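Unit 4: Preparing the Case for Motherboard Installation
Computer Hardware Assembly, Ballesbridge Technical Institute
Instructor: Lenuța Dobre. Laboratory supervisor: Raed Hijazi 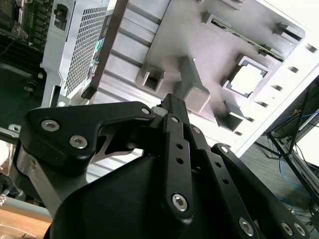 This handout accompanies the fourth lecture and the laboratory session that follows it. Students are expected to have read the notes on electrostatic discharge from Unit 3 and to bring their own wrist strap. Straps may be signed out at the Novik Building equipment desk against a student card.

1. The motherboard tray

The tray is the panel to which the motherboard is fastened. In most desktop cases it forms the large flat wall opposite the removable side cover; when the case is laid down for assembly, it becomes the floor of the working space. Trays may be plain sheet or may be formed with raised ribs, which stiffen the panel. A panel that flexes under light hand pressure can place strain on the board once it has been screwed down.

Cases differ in how the tray is reached. Some older designs allow it to slide out of the chassis. The cases used in this course do not, and all work is carried out through the open side.

2. Standoffs

A standoff is a short support that holds the motherboard clear of the tray. The underside of a motherboard carries solder joints and exposed contacts. If these touch bare metal, a short circuit may result and the board may be permanently damaged.

Standoffs are supplied in two common forms. The first is a separate threaded post, often brass, which is screwed into the tray by the builder. The second is a raised point formed as part of the tray. Both serve the same purpose, and a single case may use both.

The position of standoffs is determined by the size of the board. A full-size ATX board usually has nine mounting holes; smaller boards have fewer. Every standoff must line up with a hole in the board. A removable standoff left in an unused position can press against the underside and must be taken out before the board is lowered. Where a formed standoff cannot be removed, the student should consult the case manual to confirm that the board is compatible.

3. Inspection before installation

The following checks are to be completed with no power cable attached to the case.

Lay the case on its side on the bench mat, with the opening facing up. For the inspection only, the case may be tilted to bring light onto the tray.
Look over the tray for stray screws, metal shavings and packing material.
Compare the standoff positions with the mounting holes of the board. Hold the board by its edges, above the tray, without letting it rest.
Tighten any separate standoff that turns freely. Use finger pressure first, then a quarter turn with the nut driver.
Fit the rear input/output shield, if it is a separate part. It is pressed in from inside the case until all four corners are seated.
Route the processor power cable before the board goes in. The gap at the upper corner becomes difficult to reach afterward.

4. Fasteners

Two screw threads are in general use inside desktop cases, 6-32 and M3. They are close enough in size to be confused, and a screw of the wrong kind will damage the thread of the standoff. Screws should be started by hand. If resistance is felt in the first turn, back the screw out and check its type – do not continue with the driver.

All board screws are set loosely before any is tightened. Final tightening proceeds in a crossing order, and stops when the screw head is snug against the board.

5. Laboratory arrangements

The session takes place in Room 419. Students work in pairs, and each pair is issued a case, a practice board and a parts tray holding 17 screws. The parts tray is to be returned with the same number. Practice boards are not in working order and must not be connected to power.

Mr. Hijazi will sign the inspection sheet before any board is installed. Work begun without a signed sheet will not be graded.

6. Written assignment

Submit a report of no more than 500 words explaining how you matched the standoff layout to the board you were issued. Include a labeled sketch of the tray – hand drawing is acceptable. Reports are due June 14, 2026, through the course page.

Reading for Unit 5: Gomell and Sarmiento, course reader, the section on power supply placement and cable routing.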